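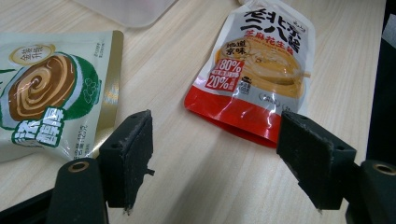
Ticket 4000-23
Product: Coste pantry inventory, Flisasow site
Opened by: Tamara Jitaru
Assigned to: Dilwyn Gough
Priority: low
Status: resolved

Wednesday, July 25, 2018

09:12 Jitaru
Two sesame paste pouches are merged under one stock item. The red and white one (老北京二八酱, subtitle 芝麻花生酱) and the white, green and gold one (浓醇厚 on the green label) both come up as "sesame paste, pouch". Stock count shows 157. Shelf label prints the same name for both, so the kitchen pulls whichever is in front.

09:40 Gough
Confirmed. Both records have an empty original-name field. Import matched on the English short name only. Does either one need a separate allergen line?

09:58 Jitaru
Yes. The red and white pouch is a sesame and peanut blend, 80% and 20% on the front panel. The current item lists sesame only. Please treat the peanut flag as the urgent part.

10:05 Gough
Peanut flag added to the merged item as a stopgap. It will over-warn on the green one until the split is done. Priority stays low in the header - I can't edit that field after assignment.

11:31 Gough
Split attempt 1. Created a second item and pasted the Chinese title into the name field. Saved as question marks. Field is not set to Unicode on the Flisasow database. Rolled back.

13:20 Delorme
Changed encoding on the name and subtitle fields. Existing records not affected. Retry.

13:44 Gough
Split attempt 2. Title saves and displays correctly. Label printer still gives empty boxes for the characters. Loaded the other font set, restarted the print service, test label OK.

14:10 Gough
Net weight for the green pouch: I read 120克 in the small vertical print. Can someone check against the supplier sheet before I enter it?

14:52 Jitaru
Supplier sheet says 120 g. Go ahead.

15:15 Gough
Weight entered. Stock recounted by Baudry: 134 red and white, 23 green. Peanut flag kept on the red and white item. The green item has its own allergen line, copied from the supplier sheet.

15:30 Jitaru
Both labels reprinted and on the shelf. OK to close.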